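Ceklow Matte Desk Finish, two coats and nine months later

Posted Tuesday, June 2, 2020
Category: Home workshop
Reviewed by Sena Antwi

I bought a can of the Ceklow matte finish last August to redo a long worktable that had been in my family's garage for years. The old varnish had gone yellow and sticky at one end, and I wanted a flat surface that didn't throw the light from the window back in my face. I have used the table nearly every day since the second coat, mostly for sewing patterns and paperwork, so I think I can say how the stuff holds up.

The can is easy to open and the lid goes back on properly, which was not the case with the Sarkonton finish I used on some shelves. Stir it for a long time. The flattening powder sinks to the bottom, and if you stop early the first part of the job comes out shinier than the rest. I poured mine into a tray and kept stirring the can between refills.

Sanding took me most of a weekend. I went down to bare wood at the sticky end and only scuffed the rest, and I regret that now. There is a faint line where the two areas meet, and it shows in the evening when the lamp is on. Éabha Ó Néill, who lent me her sander, told me to take the whole top down to the same level. She was right and I should have listened.

The first coat went on with a foam roller. It levels well, but it sets up fast. You have ten minutes before it starts to drag, and on a long table that means working from one end to the other in full-length strokes and leaving them alone. I went back over one spot to pick out a hair and left a mark the size of my thumb. I sanded it out with 300 grit paper before the second coat and it disappeared.
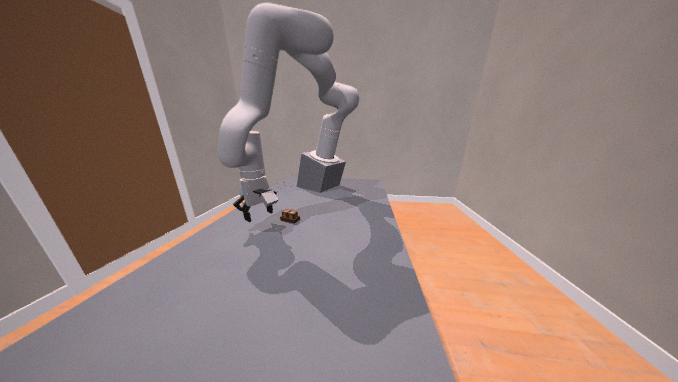 The second coat was easier. I did it early in the morning with the garage door shut to keep dust off, and thinned it slightly as the label allows. The smell is moderate. I could work without a headache, but I would not want to sleep in the next room that night. Brushes and trays clean up with water and dish soap if you get to them right away.

The label says light use after a day and full hardness after a week. I would wait longer. On day eight I set a stack of pattern books down and they stuck a little when I lifted them. By the end of the third week that had stopped.

Now for how it has lasted. Coffee wipes off if you catch it the same hour. A cup left overnight made a ring that I can still find if I look for it. Ballpoint pen comes off with rubbing alcohol, but rub hard and the finish turns glossy in that place. Any matte finish will do this to some degree, and the only fix I know is to recoat the area. The front edge, where my forearms rest, has gone a bit shiny too. The rest of the top still looks flat and even.

Scratches are the weak point. Scissors dragged across it leave a pale line, and so does the bottom of an unglazed mug. I keep a cutting mat on the half I use most. Nima Mahmoudi put the same product on his kitchen table and ended up adding a clear coat from Akbari over it. That helped with the scratches, though his table is now closer to satin than matte.

I called the company once to ask about recoating. The woman who answered knew the product and told me to scuff the surface and wipe it down with a damp cloth, with no need to strip anything. I plan to do the front edge that way this summer and will add a note when it's done.

One can covered my table twice with enough left for a small stool. The color on the lid is close to what you get, maybe a little lighter once dry.

Good: flat look, low odor, easy cleanup, decent coverage.
Bad: slow to harden, scratches easily, shines up where you rub it.

I would buy it again for a desk or a sewing table. For a workbench that sees hammers and clamps I would pick something tougher – an oil finish, probably, that you can touch up in an afternoon.

Comments (2)

Hamidreza Bahrami: Did you seal the underside as well? Mine cupped a little after I did only the top.

Sena Antwi: One coat underneath, yes. No cupping so far.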